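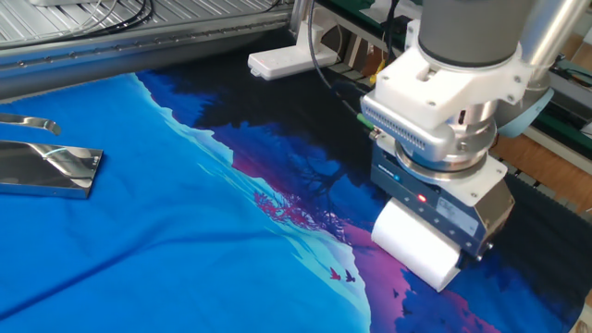 July, 4:10 pm. Back on the licensing question for the Mudow outpatient site. Read the state's facility rules again, the part on changes to an existing permit. Adding exam rooms counts as a change only if the floor area grows. Moving a wall inside the same footprint needs a notice letter and no hearing. The waiting room wall in the drawings needs another look before the letter goes out. If the wall moves again we redo sheet 3.

Fee schedule: the notice costs 100 dollars. A full application is much more and can take up to 246 days, going by the agency's own guidance. Sadowski filed the full application for their Prerkevness clinic last time. I read their file and can't see what in the plan called for it. Same footprint, same room count, new partitions only. Possibly the ownership change, which is handled under section 19. Need to check whether section 19 applies to us at all. Grirodance holds the lease but not the permit, so my reading is no.

Still open:
Definition of "treatment space." The rules use it twice and define it nowhere.
Whether the imaging room counts as new equipment if the old unit is swapped for the same type.
Copy of the lease, signed page. The one in the folder is a draft.

Left a message with the agency's intake desk about the first item. Draft letter is in the shared folder, second version. Don't send the first, it has the wrong permit number.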